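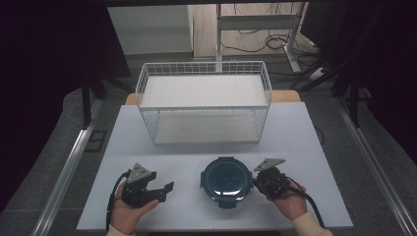 Lidded bowl, wire basket, two grippers. The basket station at the Tarance open day.

I've been meaning to go to the Tarance open day for two years running, and both times something came up. So when Wednesday turned out to be free I got on the early bus and was at the door before they'd put the sign out. So glad I did!

If you don't know the place, it's the long low building behind the old Brostine warehouse, and most of the year you can't see a thing from the street. Inside they work on robots that handle household stuff -- dishes, boxes, laundry, the things all of us do half asleep. The open day is when they let people walk around and ask questions, and boy, did people ask questions. There were 60 of us in the morning group and I think every one of us had a theory about dishwashers.

The basket station was my favorite by a mile. One person at a table with a gripper in each hand, a dark round container with a lid, and a white wire basket a little farther back. The job they gave for this one was "bowl into basket." That's it. You'd do it at home without looking. But the person is doing it with two sets of black jaws in place of fingers, and suddenly a bowl is a very slippery idea. The lid has a shiny domed middle and little tabs sticking out from the rim, and I spent a good while wondering whether you'd go for the tabs or for the sides. (Sides, said the woman next to me, very firmly. I'm still a tabs person.)

The idea is that a person does the task over and over with the grippers, it all gets recorded, and the robot learns from the recordings. They told us a task like this one gets 200 takes before they're happy to move on. 200! I asked if that got boring and was told the first 60 are the hard ones, and after that your hands just sort of know. I believe it. I learned to drive a stick shift that way.

I did get a turn, at a practice table in the next room with a plastic cup. The grippers are odd for the first minute, and you want to twist your wrist much further than you need to. I dropped the cup twice, got it the third time, and made a noise I'm not proud of. A kid behind me got it on the first go, of course.

After lunch there was a demonstration of Zoser, their two-armed robot, doing a sorting task it had learned earlier in the year. It is slow. I'd read that it was slow and I still wasn't ready for it -- there's a long pause before each grab and the whole room leans forward. It missed a sponge completely, went back, and picked it up by one corner, and we clapped like it had scored a goal.

Some practical stuff if you're thinking of going. Parking is bad, take the bus to the Isaksson Street stop and walk. The coffee is free and the line for it is long. Go to the hands-on table first, it fills up fast and by noon they were turning people away. Wear shoes you can stand in, there are hardly any chairs.

They're doing another one in July and I've already put my name down. I want another try at that cup.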